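**Memoria de proyecto. Asignatura de Robótica de Manipulación, grupo 20**
Autor: Ismael Nogueira
Fecha de entrega: 12 de marzo de 2019

## 1. Objeto de la memoria

La presente memoria recoge el análisis de un fallo detectado durante la validación en simulación de la célula de manipulación Pletov. El proyecto tenía como finalidad inicial evaluar un planificador de trayectorias para la recogida de objetos heterogéneos sobre mesa. A raíz de la incidencia descrita en el apartado 3, y con la conformidad del tutor, el alcance se modificó para centrarse en la causa del fallo y en las condiciones que debe cumplir el sistema antes de su traslado al laboratorio Rivadeneira.

## 2. Configuración del sistema

El entorno se compone de un brazo robótico simulado, un módulo de planificación (Sindeo) y un supervisor de seguridad desarrollado por el propio grupo. El supervisor recibe las posiciones articulares, comprueba la distancia mínima entre los eslabones y los cuerpos registrados en la escena y ordena la parada cuando dicha distancia desciende por debajo del umbral. El umbral se fijó en 20 mm.

Los objetos se cargan desde una biblioteca de modelos de procedencia diversa. Cada modelo consta de una malla visual y una malla de colisión, y ambas deben compartir escala y origen. El procedimiento de carga heredado del curso anterior no comprobaba esta correspondencia.

La campaña de ensayos comprendía 2000 ejecuciones, con variación aleatoria de la posición de los objetos y de la configuración inicial del brazo.

## 3. Descripción de la incidencia

En la ejecución 308 el brazo atravesó uno de los objetos situados sobre la mesa sin que el supervisor emitiera orden de parada. El registro indicaba una distancia mínima superior al umbral durante todo el movimiento y la ejecución quedó anotada como correcta. El error se advirtió al revisar la grabación por un motivo ajeno, la comprobación de los tiempos de ciclo.

Revisadas las grabaciones anteriores, se identificaron 83 ejecuciones con penetración visible y sin parada. La campaña se interrumpió en ese punto y los resultados obtenidos hasta entonces se declararon no válidos.

## 4. Análisis de causas

Se consideraron tres hipótesis: retardo en la lectura articular, umbral insuficiente y discrepancia entre mallas. La primera se descartó al repetir los movimientos a velocidad reducida, con idéntico resultado. La segunda se descartó al duplicar el umbral.

La tercera quedó confirmada. La conversión de unidades se aplicaba únicamente a la malla visual, de modo que en los modelos definidos en milímetros el cuerpo de colisión conservaba una escala errónea y quedaba fuera del espacio de trabajo. El supervisor calculaba correctamente las distancias, si bien respecto a cuerpos mal situados.

La biblioteca agravaba el problema, pues reúne modelos cuyo tamaño real difiere en varios órdenes de magnitud y que en la escena se presentan con dimensiones comparables. Una inspección visual no permite, por tanto, reconocer un factor de escala incorrecto.
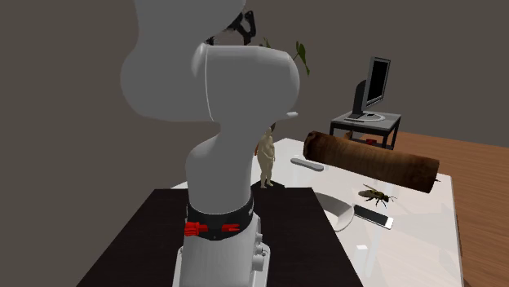 *Figura 1. Entorno de simulación: brazo robótico y objetos de la biblioteca sobre la mesa blanca, entre ellos una abeja y un teléfono.*

## 5. Medidas adoptadas

- La conversión de unidades se aplica ahora a ambas mallas en una única función.
- Al cargar la escena se comparan las cajas envolventes de las dos mallas. Una desviación superior al umbral impide iniciar el ensayo.
- El supervisor rechaza toda escena que contenga objetos sin cuerpo de colisión en el espacio de trabajo.
- Se ha añadido un ensayo de contacto deliberado, que debe terminar siempre en parada.

La prueba de regresión del paquete Cliddale, empleada hasta ahora como criterio de aceptación, no incluía ningún caso de colisión esperada. Se propone su ampliación.

## 6. Trabajo pendiente

Queda por repetir la campaña completa con el cargador corregido. Hasta disponer de esos resultados no se solicitará acceso al brazo físico. La repetición está prevista para julio, sujeta a la disponibilidad del equipo de cálculo. Los registros de las ejecuciones afectadas se conservan en el repositorio del grupo, en la carpeta `incidencias/escala`.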